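Speaker notes – "Knots, Bows and the Things We Tie"
Cliltomberg Public Library, evening talk series
May 8, 2024

Opening (keep it short, they've just sat down)

Hello everybody, thank you for coming out. My name is Canan Kırmızıgül and I have been tying things to other things since I was four. I would like you all to look at your shoes. If you have laces, is your bow lying across the shoe, left to right, or is it pointing up your ankle and down toward your toes?

(Wait. Let them look. Somebody always puts a foot up on a chair.)

If it's pointing up and down, you've been tying a granny knot, possibly your whole life, and you are in for such a treat tonight! Hands up. Don't be shy. I was 31 when I found out about mine.

First part – the bow is a reef knot

A shoelace bow is a reef knot with the ends folded into loops so that it pulls undone. That's all it is. I love this so much. You already know one of the oldest knots there is, and you do it half asleep before coffee.

Demo 1: thick red cord and thick white cord. Hold it HIGH, the back row complained last time. Left over right and under. Right over left and under. Show it lying flat. Now do left over right twice, and show how it twists and sits crooked. Pass both around.

Then the same thing with loops. Do it slowly. The fix for a crooked bow is to change the direction of the first step only. Leave the second half alone, because your hands have done it thousands of times and they won't listen to you anyway. It feels wrong for a week or so and then it's simply how you tie your shoes.

Have them try it. Two minutes. Walk around. Spare laces are in the green tin for people in sandals and slip-ons.

Second part – where bows turn up

Move on while they're still fiddling, they can do both.

The working bow and the show bow are different animals. A working bow has to hold and then let go when you ask. Aprons, shoes, hospital gowns, the string on a bakery box. A show bow doesn't have to do anything at all, and that's why it could wander off and become so many other things. Hair bows that are really a clip with a bow glued on top. Bows carved into the tops of mirror frames and the backs of chairs. Bows piped in icing. Bows on curtains, where the ribbon was never going to be untied by anyone.

Jewelers have been making bows for centuries, and I think it's because metal and ribbon are such opposites. Ribbon wants to slump. Metal stays put. So when a jeweler makes a bow, they have to decide where the slump goes: do the loops droop, do the tails curl, is there a little pinch at the knot? You can tell straight away when somebody has had a real ribbon on the bench in front of them while they were working.

Read out the bit from Zerrin's letter here. Zerrin Değirmenci taught me to sew, and she wrote to me in January when I told her I was putting this talk together:

"A bow should look as though it was tied by a person with somewhere to be. If the loops are the same size to a hair, I don't believe it."

(Pause, this usually gets a laugh. I argue with her a bit – I like a tidy bow on a parcel – but for hair and clothes I think she's right.)

Third part – ribbon, and why yours won't behave

This is where the questions come from, so don't rush.

Satin ribbon is slippery. It looks wonderful and it slides. Double-faced satin is shiny on both sides, so you don't get a dull tail when it flips over. Single-faced is cheaper, and you have to give the ribbon a half twist behind the knot to keep the good side out. SHOW THE HALF TWIST. I forgot it in Mahama and a man wrote to me afterward, very nicely, with a diagram.

Grosgrain has the ribs across it. It grips itself, so it's the one for beginners, and it's the one for children's hair. Wired ribbon is fun and a little bit of a cheat. You can squash it flat, put it in a drawer for a year, and pull the loops back out. Velvet is thick at the knot, so go narrower than you think you want.

Cutting the tails: fold the ribbon lengthwise, cut from the fold down toward the edge, and you get the swallowtail. Or one slanted cut. Either will slow the fraying a little. For polyester ribbon you can run the end quickly past a flame, but NOT tonight, the library has asked me not to light anything, fair enough. Cotton and silk don't melt, so use a dab of clear glue or fray stopper.

How much ribbon? For a parcel bow the size of your palm, cut 80 centimeters and expect to trim. For a big one on a wreath, start with 100. The rest of the reel goes back in the drawer, and please wind it on a card. Loose ribbon in a drawer is a misery.

Demo 2: the parcel. Use the Galteo box, it's the right shape. Ribbon over the top, cross underneath, turn the box, bring up, tuck under the crossing, then tie. Finger on the knot – ask someone in the front row to be the finger! Then loops.

If the bow stands up like rabbit ears, it's the granny knot again. They should spot this before I say it. Give them the chance.

Fourth part – everybody ties one

Ribbon pieces are already cut, 20 to a bundle, one bundle per table. Four people to a table, so there's plenty for second and third attempts. Grosgrain for everyone first, then satin for the brave.

Things to say while going round:

Make the loops smaller than you want them. They grow when you pull.

Pull on the loops to tighten, pull on the tails to shrink the loops. Do a little of each, back and forth. Most people only ever pull the loops and then wonder why they've got two enormous ears and no tails.

Fluff last, trim very last.

If someone is left-handed, sit beside them and mirror nothing. Just let them do the first step whichever way comes naturally and the second step the other way. The knot doesn't care which one you start with as long as you switch.

Leave a good 15 minutes for this. In Clallen I gave it five and they were still tying when the lights went off, and they would have happily kept going.

Questions I tend to get

Why do my laces come undone even when the bow is straight? Usually round laces, often new ones. Take the loop through a second time before you pull tight. It holds all day and still comes undone with one tug.

Can I iron ribbon? Yes, cool iron, a cotton cloth over it. Never velvet face up.

What about a bow tie? Same knot! It is exactly the shoelace bow, done around your neck in a mirror. Practice it around your thigh, sitting down, just above the knee. I have brought one bow tie and I'll do it on anybody who volunteers.

Is there a proper name for the middle part? People say knot, or center, or keeper if it's a separate strip wrapped round. I say knot.

Wrapping up

Thank them for the room and for the tea. The sign-up sheet for the follow-on session is by the door, and we'll be doing flat tailored bows, the stitched kind you see on hats, so bring a needle. Anything you've tied tonight is yours to take home. Please leave the red and white cords, they're my only pair.

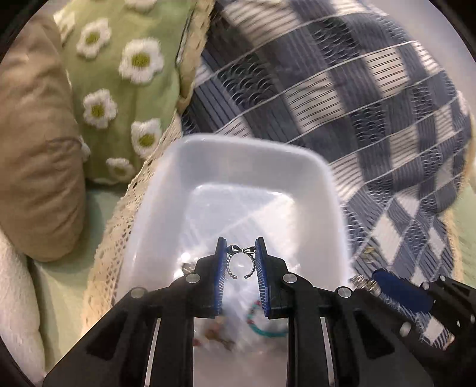
And put the leftover ribbon back in the tin by color, Canan, you were so annoyed with yourself last time. Sandals people need to hand back the spare laces too. Ask before they've got their coats on.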